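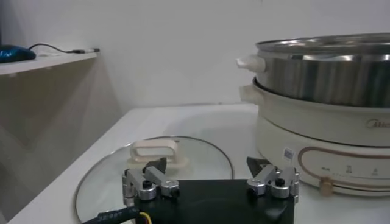 4.2 Where the lid goes

Evaristo Villa
June

I came into this part of the study expecting to write about pots, and I ended up with pages and pages about lids! We had 299 diary entries from people who cook in small kitchens (one counter, one or two sockets, you know the sort), and the lid kept turning up in them. People like a glass one, as you can peer at the noodles without letting the steam out. But the moment it comes off, it needs somewhere to be, and a big round lid eats a lot of worktop.

Figure 3. Clear glass lid with a metal rim and a cream loop handle, lying flat on a white counter beside an electric hot pot.

Flat on the counter was the favourite spot in our diaries, with 195 entries. Most of the rest said the sink or a folded tea towel, and a few brave souls balanced it on the kettle — I've done that myself and wouldn't recommend it. What I hadn't thought about was which way up. Handle up is easy to grab again but leaves a ring of drips underneath, and handle down rocks about like a boat. One Thursday diary has a whole paragraph on this, written with real feeling.

Thoroddsen's earlier work on draining racks puts this sort of thing down to habit. I'm not so sure. Our 10 follow-up visits had people changing their minds depending on how full the counter was, and the same person might do three different things in one supper. I come back to this in 4.3, where the Reren households get a proper look.

Contact: Alow Kitchen Study, Evaristo Villa
© Alow. All rights reserved. Back to top
1,370 shares | 10 comments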